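Pleletik two-arm sorting station, rented by the month

Pleletik has been mailing our shop brochures since October, and the pitch never changes. A two-handed robot stands at your belt, picks what comes down it and puts it in the right bin, and you pay monthly with no money up front. The unit is built by Magnusson, and Pleletik handles the install and the phone support. We run short batches of molded parts at our Monmont building, mostly odd shapes, so we're exactly who the brochure has in mind. I signed for the 3 month trial and kept my expectations low.

Setup was quoted at one day. It took four. Most of that went to belt height and lighting, and the installer was polite and clearly had been through it before. I'd have liked to read that in the brochure.

Once it was running, flat parts went fine. You could stand there with a coffee and feel all right about the money. Round parts with a flange are another matter. The sales demo used boxes, and I now understand why. 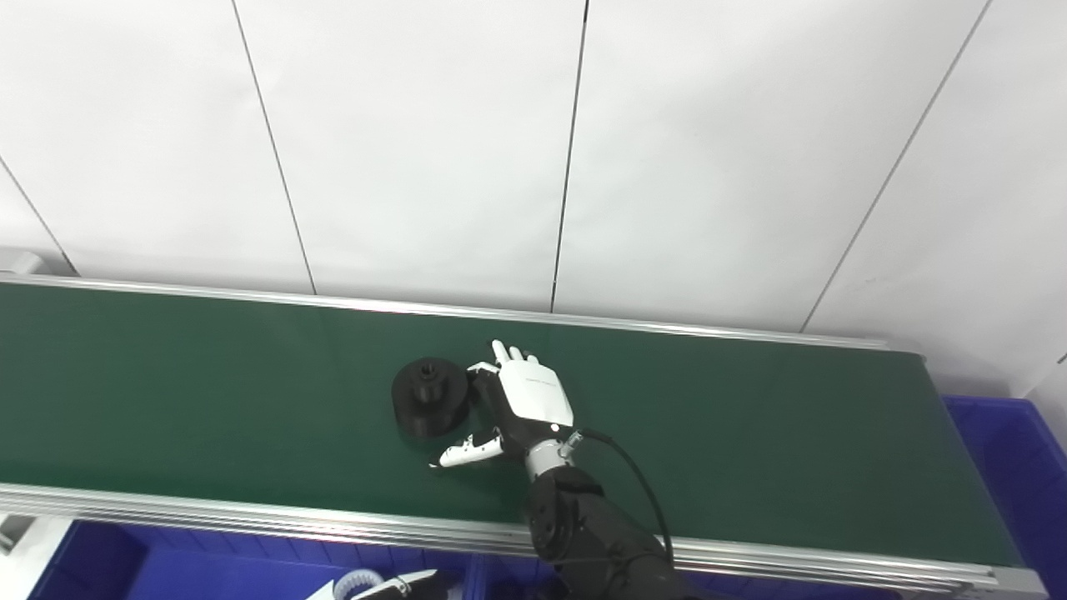 Robot hand palm down on the belt beside a black spool-shaped part, blue bins close by.

My main complaint is speed. The brochure says 700 parts an hour. We never got near that on anything with a hub or a collar, and when I called, I was told the number is for "suitable items." I asked for the list of suitable items. It's a short list, and it's mostly boxes.

Then there's the hand itself. Five fingers look great on a website. For our work I kept wondering what they get us that a plain two-jaw gripper or a suction cup wouldn't, at a lower price and with fewer joints to wear out. Support's answer was that the hand can be taught new parts. True, but each new part took us more than three hours of teaching, and our batches turn over fast. The old Pilley picker down the hall is ugly and does one thing, and I have never had to teach it anything.

On the plus side, the stop button works the way it should, the phone gets answered before 5 p.m., and the monthly bill matched the quote.

If you sort the same few simple shapes all year, ask for a trial, and make them run your worst part - not theirs - before you sign. We're sending ours back when the term is up. I may look again once they publish a rate for round parts.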